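Unit 4: Good practice around a bin-picking cell
Bresthorpe Automation Short Course, handout for week 4
Notes by Dougal Cairns

Welcome back! Last week was all geometry and grasp planning. This week we get to the part I love, and I hope to win a few of you over: house rules. A good set of cell rules is a lovely piece of engineering in its own right, and you can write one with a pencil.

Where the rules come from

The formal safety standards sit at the top. Under them come the maker's manual, then the risk assessment for your own cell, then the local sheet on the wall. Each layer may be stricter than the one over it, never looser. If the Stultar lab sheet says reduced speed and the manual would let you go faster, you go at reduced speed.

Before the arm moves

Walk the cell with your eyes before you touch the pendant. Is the bin held to the bench? Clamp it if it can shift, and check that the clamp body is outside the arm's path. Follow the cable bundle from end to end and picture it at the worst wrist angle you plan to use (this is the check people skip, and it's the most fun once you get the knack!). Write down what's in the bin, too. Mixed items behave very differently: soft things fold, clear things can fool a depth camera, and thin handles catch on fingers.

While it runs

Keep 2 people on any manual trial, one on the enable switch and one watching the tool. Nothing gets reached for, ever, until the arm is stopped and the stop is confirmed out loud. Log each trial in Cliridex with the item, the result and any contact with the bin wall. The Ruddock set has 3000 logged picks, and it's a joy to work with purely because everyone used the same words.

After a stop

Don't just reset and carry on. Note the joint positions, look at the cables, then clear the fault. Form 131 has a box for each of these.

For the tutorial: draft your own one-page sheet for the cell and bring it along. Rough is fine!
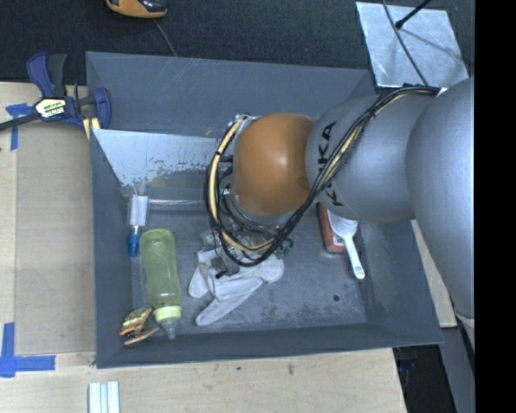
Ruddock adds that the cable check should be repeated after every tool change as well as at the start of a session, and would like to see it as its own line on the sheet.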